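Filed under: Short Fiction / Machines
2 comments — 33 shares

Mosoti started the demonstration at two, with five visitors from Wuvumside standing along the back of the lab. The simulator had run 1,159 episodes since June. In 822 of them the agent had reached the glass door.

"And the others?" Shahbazi asked.

"It stopped at the drawer."

"Why?"

"We don't have a term for why."

He loaded the room and set the agent to its start position.
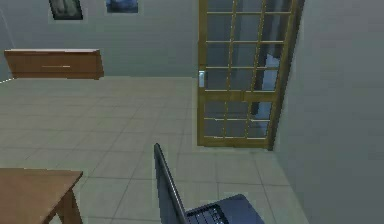

Laizer read the step count aloud until Mosoti asked him to quit. The position log held the same value for two minutes. Shahbazi put down her visitor badge and pulled a chair up to the console.

"Leave it running," she said.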